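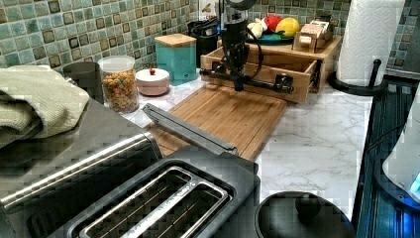 Home | Forums | Rules | Search | Log in

Category: Tenancy and Shared Housing > Bills and Service Charges

Subject: Communal electricity charge, Sheehan Court

grutel_tenant
I should be grateful for the views of members on the following matter. Our managing agent, Zalum, has written to all leaseholders proposing that the communal electricity charge be divided equally between flats. At present it is divided by floor area, as set out in the lease. The notice allows 30 days for comments, ending in October. Is the agent entitled to make this change by letter alone?

Prosis_Moderator
The lease governs. Where it states a method of division, a letter from the agent does not alter it. Please check whether the schedule contains a clause permitting the landlord to adopt another "fair and reasonable" method.
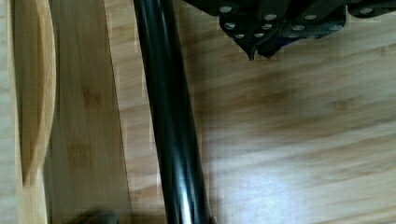
Such clauses are common in leases of newer blocks and are easily missed, as they often sit in the definitions and not in the section on charges.

northstair
I must respectfully disagree with the emphasis above. Even where such a clause exists, the landlord should be able to show why the new method is fair. A studio and a three-bedroom flat do not derive the same benefit from the lift and the heating of the hallways.

grutel_tenant
Thank you both. The clause is present, at paragraph 2 of the schedule. My own share would rise, and the reserve fund already stands at only £1000. 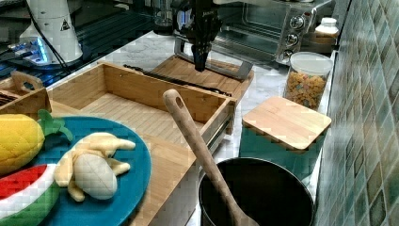 Prosis_Moderator
Forum Moderator, Leasehold Section

The reserve fund is a separate question and should be raised in a separate letter. On the charge itself, I would ask Zalum for the last 2 years of accounts and a written statement of reasons.

northstair
Agreed as to the accounts. I remain of the view that hallway lighting is used equally by all, but the lift is not — ground-floor flats should be treated differently.

grutel_tenant
Noted. I shall write this evening and report the reply.

Contact the moderators | Copyright Prosis Forums | Back to top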